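Lettre technique de l'atelier Cokside – avril

Téléopération : la tâche de rangement des condiments

La série en cours porte sur le rangement de flacons, de bocaux et de boîtes dans un bac blanc peu profond. L'opérateur pilote les deux bras à distance, l'enregistrement démarre à la première consigne de mouvement et s'arrête quand il relâche la pédale. Chaque épisode réunit les positions articulaires, l'ouverture des pinces et les flux vidéo, horodatés sur la même horloge. Le format reste celui défini l'an dernier pour le projet Villalba, à un champ près : le numéro d'opérateur est désormais obligatoire.

Vue du poignet

Le choix des objets est volontairement peu homogène. Une bouteille de sauce d'huître à col effilé et un bocal trapu à couvercle rouge n'offrent pas la même prise, et l'approche du premier est souvent gênée par le second. Nous demandons aux opérateurs de marquer un arrêt net avant la fermeture des doigts. Une descente continue paraît plus fluide à l'écran, mais elle rend l'instant de saisie difficile à isoler lors de la segmentation. Autre point à surveiller : un petit objet cylindrique peut disparaître presque entièrement derrière un doigt de la pince. Dans ce cas, on recule, on recentre, puis on reprend l'approche.
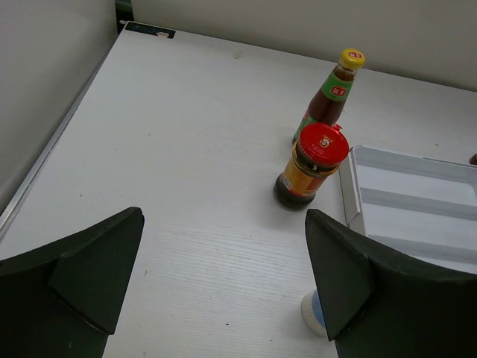

Vue fixe et répartition entre les bras

Le bac à trois compartiments est placé à portée des deux pinces. La règle retenue est simple – chaque bras traite son côté, sans passage d'objet de l'un à l'autre. Le bras inactif reste replié. Les démonstrations où il dérive pendant le travail de l'autre sont écartées, même si la dépose est correcte : la politique apprise reproduit ces dérives avec une fidélité remarquable.

Sur les 15 épisodes de la dernière séance, 11 ont été conservés. Deux ont été rejetés pour dérive du bras inactif, les autres pour une perte de synchronisation vidéo. Le correctif d'Etitton est installé sur le poste d'acquisition et sera évalué à la prochaine séance.

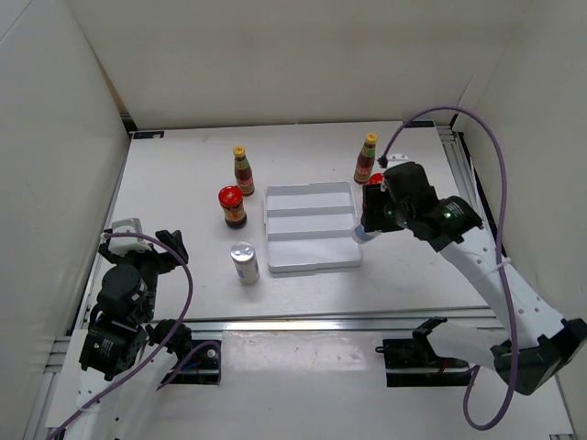 Struan Buchanan nous écrit qu'il conteste la règle de l'arrêt avant saisie. Selon lui, les pauses imposées se retrouvent dans la politique sous forme d'hésitations, et le bras finit par attendre au-dessus de l'objet sans raison apparente. Il préfère à Jesthorpe laisser l'opérateur libre de son rythme et détecter la saisie par le courant des moteurs de pince.

L'objection est recevable. Nous avons observé des attentes de ce type, surtout sur les bocaux, mais le seuil de courant varie trop d'un couvercle à l'autre pour servir seul de marqueur. Neuf épisodes seront enregistrés sans arrêt imposé, avec les mêmes objets et le même opérateur, puis segmentés par les deux méthodes. Les résultats paraîtront dans la prochaine lettre.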